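The woman behind the counter at Kotian
2016-06-15

She asked me not to use her name, and then she talked for most of an afternoon, pouring tea the whole time and getting up whenever the bell over the door rang. Kotian is the alterations and mending shop on the lower end of Ramska Street in Nellthorpe, and she has run it for longer than I have lived in town. I had gone in to ask about hems. I came out with two mended jackets, a paper twist of spare buttons and a good deal more than I could fit on this page.

"People think sewing is the hard part," she told me. "Sewing I could do asleep. The hard part is when a man brings you his father's coat and wants it to fit him, and his father was a big man and he is not a big man, and you have to tell him kindly how much of the coat is going to be left."

She learned from an aunt, who took in work from the Unia mill back when it still had a night shift. The aunt was strict about pressing. Every seam was pressed before it was crossed by another seam, and if it wasn't, out it came, even at ten at night with the customer due in the morning. "I cried over a pair of trousers once," she said, laughing about it now. "Gray wool. I can still feel them in my hands. I unpicked the waistband 4 times."

When she took over the lease, the rent was $165 a month and the front window leaked. She put a bucket under the leak, and a dress form beside the bucket so that people would look at the dress form. The rent has gone up a good many times since then (she made a face here, and I didn't press her for the number), but the dress form is still standing in the same corner, wearing a green bolero that was never picked up.

That got us onto the subject of things left behind, which she can talk about with great feeling. Her rule is a year, and she admits she has never once kept to it.

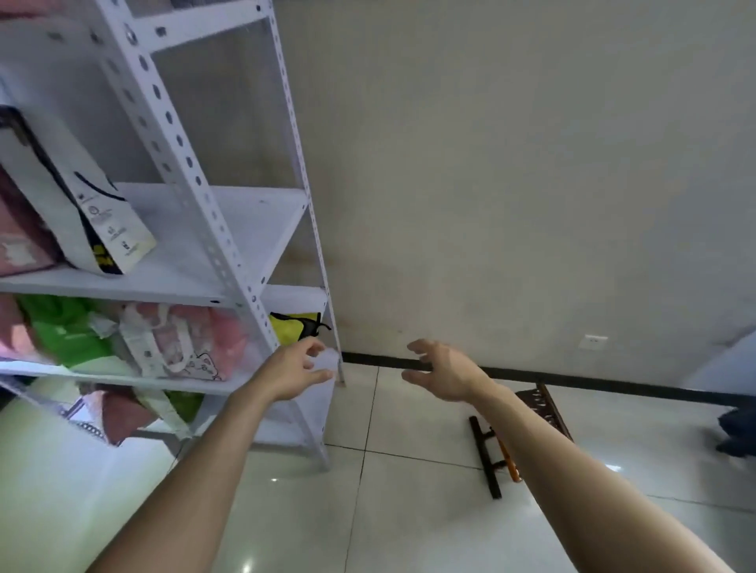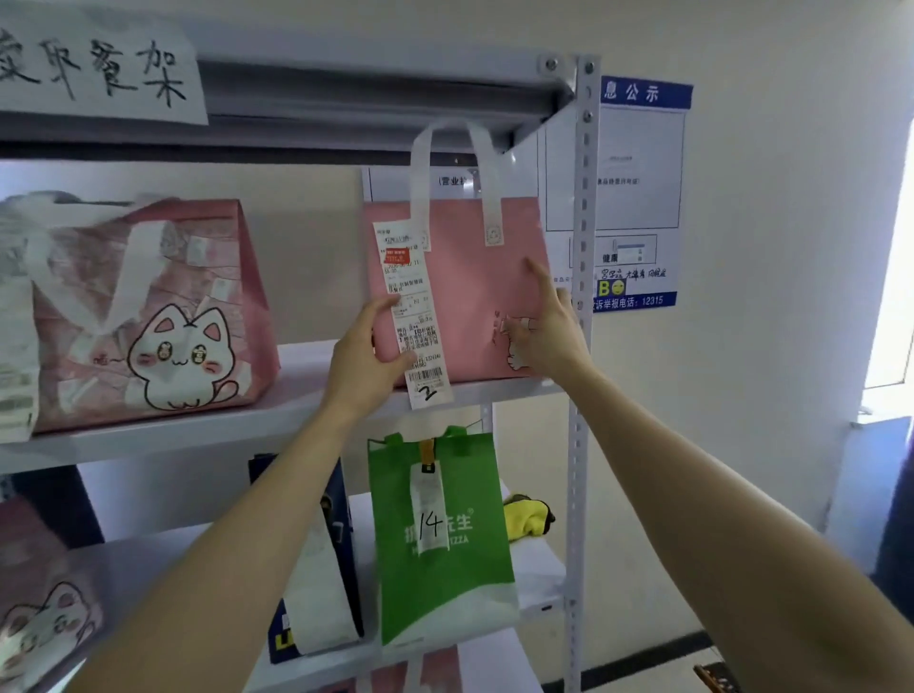 Pink bags on the white metal shelves.

"You can't throw out somebody's wedding skirt," she said. "Maybe they moved. Maybe they were sick. A lady came back for a blouse after six years and put it on right there over her T-shirt, and it still fit her, and we both had to sit down for a minute."

I asked whether business was better or worse than it used to be, and she took her time over that one. Zippers are worse, she said, meaning the zippers themselves, and so there are more of them to replace. Good cloth is scarcer. Prom season, on the other hand, has gotten wild. This past May she was taking in gowns until midnight, and one girl stood on the fitting box in sneakers and ate a whole sleeve of crackers while the hem was pinned, and never dropped a crumb on the satin. "I was so proud of her!"

Her ticket book was open beside the teapot, turned to number 567, a lined curtain for the lodge hall. She starts the numbers over at one every January. She won't use a computer for it, though her niece has offered to set one up, and has offered again since. "The book doesn't need a password," she said.

She does take on a student now and then, two at a time at most, in the evenings. They begin with buttons. Anyone who complains about buttons is given more buttons, and the ones who come back the following week are usually the ones who stay. One of them now has a bench of her own in the back room and does all the leather, a job my host has disliked for as long as she's been in the trade and is thrilled to hand over.

Before I left she turned up the cuff of my jacket, tutted at it, and asked who had done that. I said I had. She took it off me and told me to come back in a couple of hours.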